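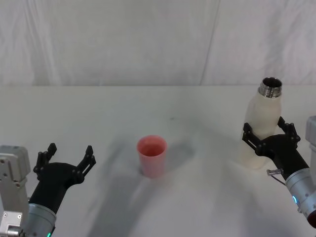 Surely a grown adult can pour a cup of water without a study being made of it, and surely a bottle with a wide neck pours just as well as any other, writes Florante Macaraeg.

Perhaps so. I'd like to see it before I believe it, and I feel the same about the people who say the opposite. Bottle makers have been telling us for years that their necks don't drip, that a narrow body is easier to grip and that we all drink more when the bottle is nice to look at. I have read plenty of this and found very little behind it. So Plondmont is looking for people who own a pair of hands, get thirsty now and then and don't mind being watched while they fill a cup.

## Call for participants: the Sondley pouring trial

We want to find out two things. First, how close people come to a set amount when they pour by eye from an insulated bottle into a plain plastic cup. Second, how much ends up on the table. Both sound dull, and on some afternoons they will be.

What you would do:

- come to 3 sessions, each on a different day
- start each session with a bottle holding 500 ml of water
- pour what you believe is 195 ml into a cup, with no marks on it to help you
- tip it back, wait a little, and do it again with the other hand
- fill in one sheet of paper at the end (please write what you think, even if it's rude)

You may bring up to three bottles of your own if you're convinced yours is better. We'll use them for the last session. Several people have already told me that theirs never drips, and I have asked each of them to sign up.

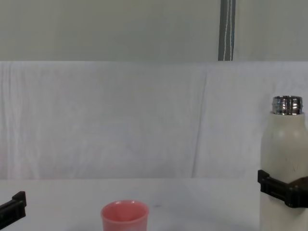

Bragança, 19/06/2020

Places are still open for both the morning and the afternoon groups. Elaine Conceição is keeping the list and will offer you whatever times are left. She can't hold a time for you while you think it over, so only write once you know you can come.

Some practical points. The table is white and so is the cloth behind it, and we'd be grateful if you left bags and coats by the door. The water is tap water. We don't add flavouring, minerals or anything else that somebody on the internet swears by. If you normally wear reading glasses, wear them. Long loose sleeves are a nuisance and have a way of ending up in the cup.

We would particularly like to hear from left-handed people and from anyone whose grip isn't what it was. Most claims about easy pouring seem to have been tested on people with no trouble pouring in the first place. If you need to sit, there is a chair at the right height, and your results go into the same pile as everyone else's.
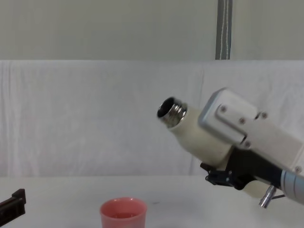
Pouring angle is where I expect the arguments. Skatiteo, who lent us the bottles, would like me to say that theirs can be tipped at any slant you please, and I have told them I'll say it when I've measured it. A steep diagonal with the open neck up and to one side of the cup, and well clear of the rim, looks perfectly sensible until you ask where the last drops will go. A metal neck with screw threads round the outside gives them somewhere to sit. It may make no difference at all. I've heard it stated as fact that threads cause dripping and I've heard it stated as fact that they stop it, and neither person could tell me how they knew. You may hold the bottle high, low or right over the middle of the cup. We won't correct you, and please don't copy the person before you.

You should be 18 or over. You shouldn't work for a company that makes or sells bottles, cups, flasks or lids, and that includes your cousin's stall. No experience is wanted. People who have worked behind a bar are welcome but should say so on the form, as we'll look at their pours separately.
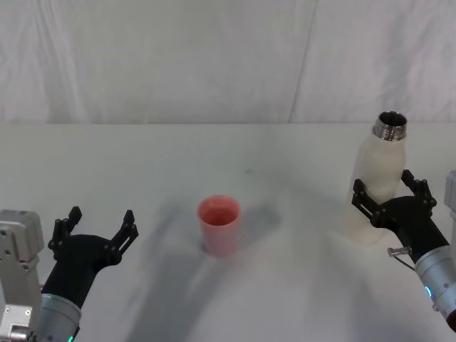 Do I get paid for taking part?

Travel within Sondley is paid back on the day if you bring your ticket, and lunch is provided at the second session. There is no fee. Anyone who has told you there's a free bottle at the end has been misinformed; the bottles go back to Skatiteo.

Skatiteo will see the results at the same time as the participants do, and they have no say over what is written. I asked for that in a letter and have their signature on it. Should their bottle turn out to be very good, I will put that in writing too, with the numbers next to it.

To apply, write to Elaine Conceição at the Plondmont office in Sondley with your name, which hand you write with, and the mornings or afternoons in June you can manage. Tell us if you're bringing your own bottle. Florante, there is a form here with your name on it.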